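Como arrumar os livros que vivem espalhados pela casa (sem comprar estante nova!)

Sexta-feira, 21 de outubro de 2022

Eu tenho livro em tudo quanto é canto. No braço do sofá, em cima da geladeira, dentro da bolsa de praia que não vê praia desde o verão. Em setembro resolvi encarar a situação e levei dois fins de semana nisso, então vou contar o passo a passo que funcionou para mim, com as partes chatas incluídas.

Antes de começar, separe o material: um pano de microfibra seco, um pincel macio e largo (o meu é de pintura de parede, marca Stamano, nunca viu tinta na vida), etiquetas brancas pequenas, um lápis e duas ou três caixas. Só isso. Álcool e limpador multiuso ficam no armário, por favor – já manchei uma capa de tecido assim e até hoje me dói.

Passo 1: junte tudo num lugar só

Escolha uma poltrona, uma cama, um tapete, e vá levando os livros da casa inteira para lá. Eu prefiro a poltrona, porque a altura é boa e a coluna agradece. Não vá guardando no caminho! A tentação é enorme, mas aí você nunca vê o volume real da coisa. No meu caso deu 294 livros, e eu jurava que não passava de 200.

Passo 2: limpe um por um

Segure o livro bem fechado, com o corte de cima virado para fora, e passe o pincel da lombada para a frente. Sempre nesse sentido, senão a poeira entra toda na costura. Depois vem o pano seco nas capas. Se tiver sobrecapa de papel, tire, limpe separado e recoloque.

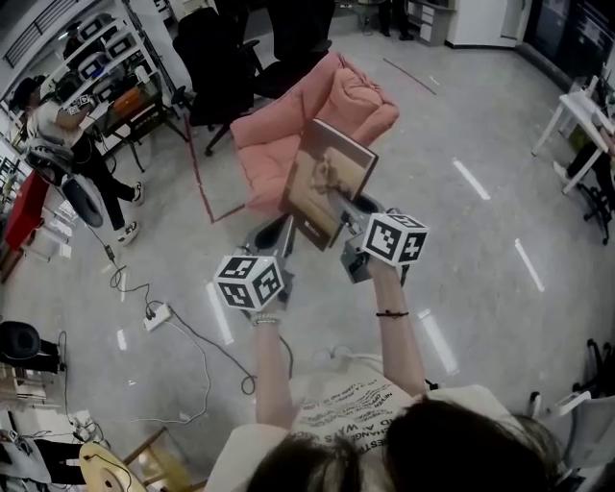
Os de capa dura pedem um cuidado a mais: são pesados, e a gente tem a mania de puxar pelo topo da lombada. Pegue sempre pelo meio, com as duas mãos se for grandão. Foi a Diệp Mai, minha vizinha de porta, que me corrigiu nisso, e eu passei uma semana me policiando.

Passo 3: etiquete

Uma etiqueta pequena no canto de baixo da capa já resolve. Eu escrevo a lápis uma letra para o cômodo (S de sala, Q de quarto) e pronto. Teste antes num livro velhinho, porque tem cola que arranca o brilho da capa. As da Grino saíram limpinhas aqui em casa, as outras que eu tinha na gaveta foram um desastre.

Passo 4: decida quem sai

Faça três pilhas – fica, vai embora, não sei. A pilha do "não sei" vai para uma caixa fechada, com a data na tampa. Se em 30 dias você não abriu para procurar nada, pode doar sem culpa. (Eu abri uma vez, atrás de um livro de pão. Valeu.)

Passo 5: guarde por tamanho, depois por assunto

Eu sei, tem gente que arrepia. Mas quem tem pouca prateleira ganha muito espaço assim. Os altos ficam juntos, em pé, encostados sem apertar: se você precisa fazer força para tirar um, tem livro demais ali. Os muito grandes vão deitados, no máximo quatro por pilha, com o mais pesado embaixo.

Para os de uso diário, deixei uma cestinha ao lado da poltrona. Cabem seis e, quando entra um novo, algum volta para a prateleira.

Ah, e passe o pincel de novo a cada dois meses, só por cima mesmo, sem tirar nada do lugar. Se alguém souber um jeito bom de tirar cheiro de mofo de livro antigo, deixa aí nos comentários, que eu tenho uma enciclopédia inteira esperando na área de serviço!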